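Housing Inspection Checklist: Seasonal and Migrant Worker Accommodation
Site: Tendwood House, Flonville
Visit: Monday, pre-arrival check before the January intake
Beds registered: 95
Beds made up on the day: 86

Ratings used: OK / Fix before arrival / Fix within 12 days / Not checked

Comments are written for the site manager and for the labor agency, Merko. Please send one joint reply. Last year we had two replies that disagreed about who pays for the locks.

1. Papers and notices

1.1 Housing registration on display — OK. Copy by the main door, number 1301, matches ours.

1.2 House rules in languages the residents read — Fix before arrival. English and Spanish are up. Most of this intake speaks Romanian and there is no Romanian copy. Merko has a translated version in its welcome pack, so print that one and post it on both floors.

1.3 Rent deductions shown in writing — Fix before arrival. The weekly amount is on the notice but the deposit isn't. Residents must see both before they sign.

1.4 Passports and permits — OK. The office holds copies only. The manager confirmed that originals stay with the residents. The safe was opened for us and had keys and petty cash in it.

1.5 Help line and labor rights poster — OK. Move it away from the office door if you can. People told us last season they didn't like being seen reading it.

2. Bedrooms

2.1 No more than four to a room — OK on the upper floor. Room 12 has five beds. Take one out.

2.2 Lockable storage for each person — Fix before arrival. Locker keys are missing in several rooms on the ground floor.

2.3 Windows open and close — OK, apart from the back stair window, which is painted shut. Fix within 12 days.

2.4 Heating — OK. All radiators tried came on. Residents should be able to change the setting themselves and at present the dial is in the locked office. Discuss.

2.5 Mattresses and bedding — OK. Covers are clean. Keep a few spare sets out of the locked store for people who arrive on the late bus.

3. Kitchens and eating areas 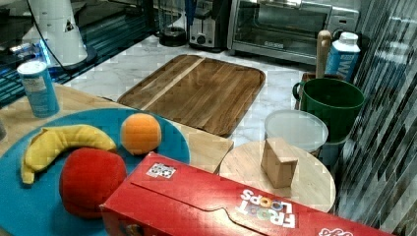 Plate and cereal box, kitchen counter.

3.1 Cold storage — Fix within 12 days. One shelf per person is the rule and there aren't enough shelves for a full house. A second refrigerator would settle it.

3.2 Dry food storage — OK. Cupboards are numbered by bed. Replace the worn labels.

3.3 Cooking hours — Fix before arrival. The sign says the kitchen closes at 9 p.m. The packing shift ends at 10 p.m. Either extend the hours or leave one kitchen open all night, as the Cáceres Street house does.

3.4 Small appliances — OK, with a general comment. Nothing should be stored on top of a toaster or toaster oven, and that includes towels. Put this in the house rules in all three languages. Unplug toasters when they are not in use.

3.5 Fire blanket and extinguisher — OK. Both in date. The extinguisher bracket is loose — tighten it.
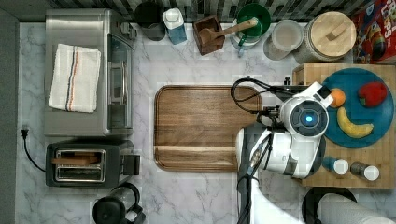 4. Bathrooms and laundry

4.1 Hot water — OK at every tap tested.

4.2 Showers, one for each ten residents — OK at 86. At 95 you would be one short. Do not fill the last beds until the ground floor shower is back in use.

4.3 Door locks — Fix before arrival. The left-hand shower room does not lock from inside.

4.4 Laundry — OK. Coin machines only. Tell new arrivals the price before they come, since many won't have change in the first week.

5. Fire safety and exits

5.1 Smoke alarms — OK. All tested with the button. Write the dates in the log; the last page is blank.

5.2 Exit routes clear — Fix before arrival. Bicycles in the rear hall. The bike rack outside is full, so clearing the hall once won't be enough.

5.3 Fire drill — Not checked. Hold one in the first week after arrival and have an interpreter there.

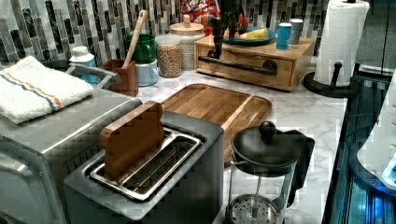
Migrant Worker Housing Unit — Flonville Office of Newcomer Services

6. Arrival and mail

6.1 Transport from the bus station — OK. Merko runs a van. Please make sure it meets the last bus as well as the afternoon one.

6.2 Mail — Fix before arrival. Letters are left in an open tray. Work permit decisions and tax papers come by mail, and two went missing last season. Lockable boxes or a signed handover, either is fine.

6.3 Address letter for bank accounts — OK. The office gives one on request. The bank on Main Street has started asking for the registration number too, so add it to the template.

6.4 Visitors — OK. Residents may have guests until 10 p.m. The old rule about leaving an ID card at the desk has been taken down.

Result: registration continues, with conditions. Items marked "Fix before arrival" will be looked at again before any keys are handed out. Photos of completed work are accepted for 1.2, 1.3 and 5.2. Locks and mailboxes have to be seen in person.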